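Sim rules, finally written down

May 10, 2026

Quick one, train in a bit. Boris Jurčo asked me twice now what our rules are for setting up a table task in sim before anyone records a run. Answer was: in my head. Bad answer. So here they are, mostly.

Start pose first. Both arms clear of the tabletop edge or above it, grippers open, holding nothing. We lost 165 runs at Pascombe to one gripper that started half closed. Never again.

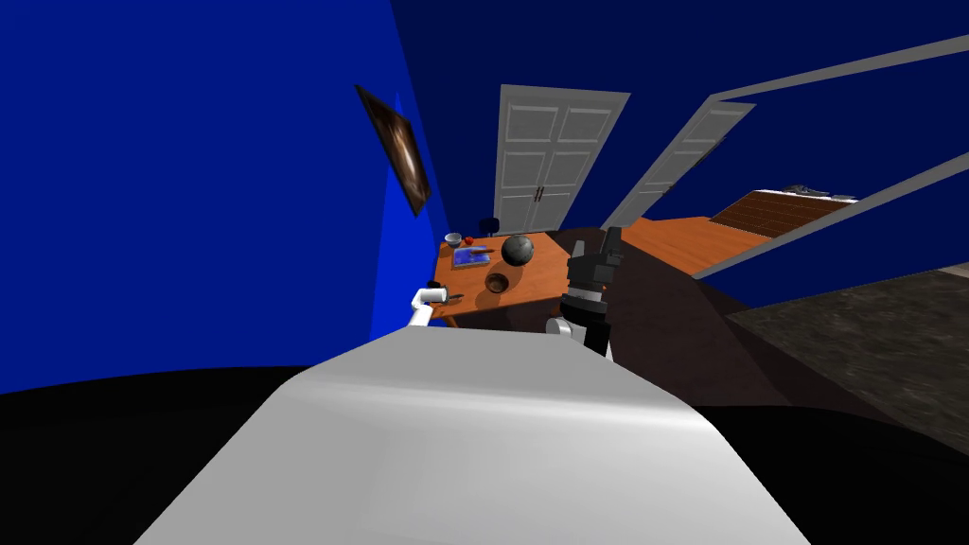

Render: Clurkham sim room, own work

Clutter is fine, clutter is good even. Bowls, a sphere, something flat and blue with a thin thing lying over it. But every object gets a name in the task sheet BEFORE you hit record. "The round one" is not a name. Kováčik wrote that in July and I still dont know which one was meant.

Shadows stay on. Yes it's slower. Turn them off and you are grading a different task.

Max 5 retries per layout, then change the layout. Log the failures too, all of them, same folder. Two people sign off, and the second one can't be whoever built teh room.

Still arguing with Trestis about reset rules. They want 3 seconds of stillness before a run counts, I say 2. More on that when I have the numbers.

Ok, train.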